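Home | Talks | Notes | Contact

We use cookies to keep this site working. Accept | Settings

Can it open the storage tub yet? Speaker notes, April 25, 2023

Slide 4. Start with lids. A person lifts one without looking. A machine has to find the rim, choose a contact point and know when to stop pushing. Pause before the picture.

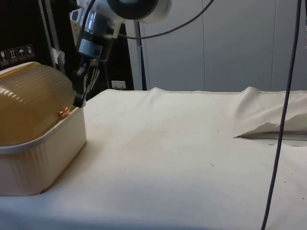
Lorance Handling Group, Weltilcombe

Gripper fingers at the corner of the amber lid, close to the edge. Point out the small knob at the front, and the ridges. Ask the room where they would take hold.

Then the cloth. Soft, folded up on the right, no fixed shape. Our Monon planner treats the table as flat. Say so plainly.

Slide 5. Results from February: 294 tries, nearly 800 minutes of arm time. Good on rigid tubs, poor on fabric. Don't give a single success rate; the two tasks don't average.

Answer to the title: some lids, with supervision. Laundry, no. Leave time for two questions.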